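From: Quentin Hamel
To: manip-methods list
Date: 22nd July
Subject: Re: [manip-methods] Murorix results, box unpacking, two arms

Bastien Cordier wrote:

> Hi all,
>
> Short version for those who missed the call. We trained the Murorix
> policy on 383 teleoperated demonstrations of the unpacking task and
> ran 100 evaluation trials on the same cell. Success went from 61 with
> the plain behavior cloning baseline to 84 with the contact
> reweighting turned on. Same network, same data, same number of
> training steps. The only change is that frames near a predicted
> contact get a higher weight in the loss.
>
> Rosine thinks this is enough for a short paper. I agree. The method
> is simple, it costs nothing at run time, and the gain is large. I
> would like to send a draft out in December and would be glad of
> comments before we start on the figures.
>
> Bastien

Bastien, Rosine,

Thanks for sending numbers and not only clips. I have read the note twice and gone through the logs Clotilde put on the Flerkon share. I don't think you have a paper yet. You may have one by December, but the claim in your second sentence is bigger than what you measured.

First, what counts as a success. Your note says "item removed and placed." The scoring sheet says "item out of the box." Those are two different tests, and I found trials marked as successes where the log has the gripper opening well before the arm gets to its placing pose. Maybe the item landed somewhere acceptable. I can't tell from joint angles. If you score by the sheet, the title of the note has to change. If you score by the note, somebody has to go back over all 100 trials with the video, preferably somebody who can't see which policy was running. Anežka offered to do that kind of blind scoring for the Driltoron comparison last winter and I'd trust her to do it again.

Second, the trials weren't interleaved. As I read the time stamps, the whole baseline block was run before lunch and the whole reweighted block after it. In between there's an entry that says "left wrist re-zeroed." I would bet a good dinner that some part of your gain lives in that one line. I have no idea how big a part, and neither do you, and that is my complaint. Alternate the two policies trial by trial and the question goes away.

Third, the objects. Foil-wrapped packages in an open cardboard box are a hard case for any depth camera, so I understand why you picked them. You get holes in the depth map and reflections that move when the arm moves. But it also means the policy may have learned to ignore the depth channel and go by where the items usually sit. The start positions in your logs fall into a small number of clusters, and the eval positions fall into the same clusters. A policy that has memorized where to reach would look very good on that test.

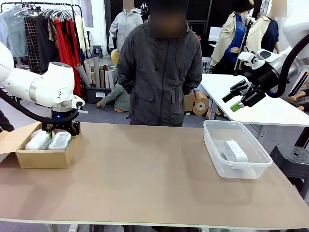 Which brings me to the background. The room you record in is full of clothes racks and dressed mannequins, and people stand near the tables during runs. I don't mind that. A tidy lab would tell us less. What I mind is that your note says the policy is "robust to clutter and bystanders" when the training episodes and the test episodes were taken in the same place with, as far as I can tell, the same clutter. To say anything about robustness you need to change something between the two. Move the rack. Turn the tables. Put the cell in front of a blank wall and see if the number drops, which would be funny but also quite informative.

Fourth, the reweighting itself. You say frames near a predicted contact get more weight. Predicted by what? If it's the gripper current threshold from the Zeman code, the label comes late, because the current rises only once the fingers are already pressing. Then you're putting weight on the squeeze and the start of the lift and leaving the approach alone. That could still help, but it would help for a different reason than the one in your note, and I'd expect a much duller method to do as well. Please run these two:

- Weight the last stretch before every gripper close command, with no contact prediction at all.
- Weight random stretches of the same total length.

If the second one also beats the baseline then you have found out something about your learning rate. It happened to me a few years ago and I only found out after the talk had been accepted. I still have the slides somewhere.

Fifth, seeds. I see one training run per condition. With a data set of this size I have seen two runs of identical code come out further apart than your 61 and 84. Clotilde has the Flerkon cluster until the end of the summer and told me each run takes 8 hours on it, so I don't accept that this is too expensive. Five seeds per condition, please, and print all of them, including the ugly ones.

A smaller thing, on the second arm. The note calls this a two-arm task. In the logs I looked at, the right arm hardly moves while the left one is working in the box. It waits, then does its own bit, and at no point do I see both of them holding the same item or one of them depending on the other in any way a fixed script couldn't handle. Either there's a subset of episodes I haven't found where the arms cooperate, or you have two one-arm tasks sharing a controller. Both are fine to work on. A reviewer will ask, though, and "bimanual" in the title will make them ask louder.

And on the baseline. Plain behavior cloning predicting one step at a time is a weak thing to beat these days. Add action chunking to the baseline and leave everything else alone. My guess is that this takes you from 61 to somewhere in the seventies with no reweighting. If your method still adds something on top of that, I'll say so on this list in public.

I don't want this to read as if I see nothing in it. The failure breakdown at the end of your note is the best part and you gave it four lines. With the baseline most failures are a grasp on the edge of the wrapping that slips during the lift. With the reweighting that class nearly disappears and you get more cases where the gripper comes down too early and presses on the item. That is a real change in behavior. It is also the kind of change I would expect if the policy were now paying more attention to the closing phase, so it fits your story, and I would much sooner read two pages on that than another bar chart. Do you have the wrist force traces for those early touchdowns? They aren't on the share.

On sample size, for what it's worth: if you fix the scoring and interleave the runs, I'd go to 400 trials in total across the conditions, with fresh item positions drawn from a list made in advance by someone outside the project. I know how boring that is. Resetting the box takes most of the time, and the person doing it gets sloppy by the afternoon, so write down who did the resetting too. In our own runs that turned out to matter more than the choice of network, to my great annoyance.

One question for Rosine in particular. The note says demonstrations with "operator error" were dropped before training. How many, and who decided? If you recorded 383 and then dropped some, the training number in the note is wrong. If you recorded more and 383 are left, I want to know what the dropped ones looked like. Failed grasps followed by a recovery are often the most useful thing in the whole set. Throwing them out could be the reason the baseline slips at the edge of the wrapping and never tries again.

I'm traveling for a bit but I read mail. If somebody sends me the contact labels for even a handful of episodes I can check the timing myself against the gripper commands, it's a short script.

Quentin

PS. The link to the evaluation config in the note points to the old Driltoron branch. I assume that's a typo, because the camera offsets in there don't match anything in your logs. If it isn't a typo we should talk before you run anything else.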